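Hulico potted plant cups, mixed set
Reviewed by Leonor Macedo, Fri 19 March

Bought from Loureiro's online shop as a mixed set of clear plastic planting cups, in a carton marked for classroom use. I wanted them for the windowsill benches at Brurneck, where the space for each pot is narrow and the light comes from one side only.

The walls are transparent, so the soil level can be checked without opening anything. The walls flex when gripped, and I would not carry a filled cup by the rim. 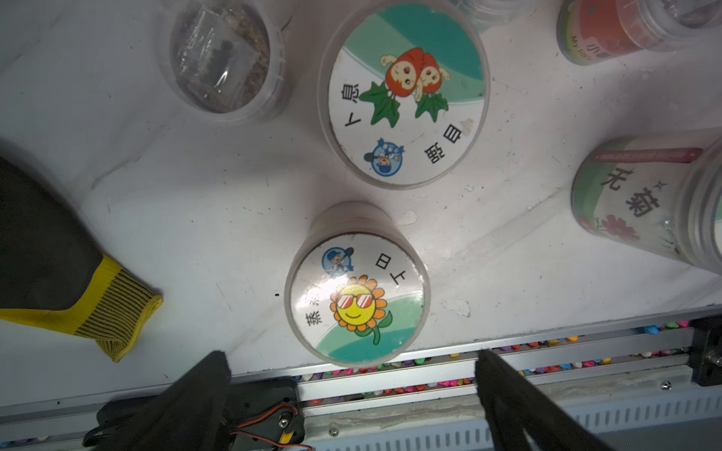 Sunflower and strawberry lid labels, with an unlabelled cup at upper left.

The labels are printed in Chinese, with a cartoon plant to identify the contents. Instructions in my set were a single folded sheet, also in Chinese, and gave no sowing depth. I used 2 cm for the sunflower and surface-sowed the strawberry.

Drainage is the weak point. My cups had no holes, and watering more than 20 ml at a time left a visible layer at the base. I drilled mine.

Adequate for germination. Sunflowers will need potting on early. The strawberries can stay put for longer.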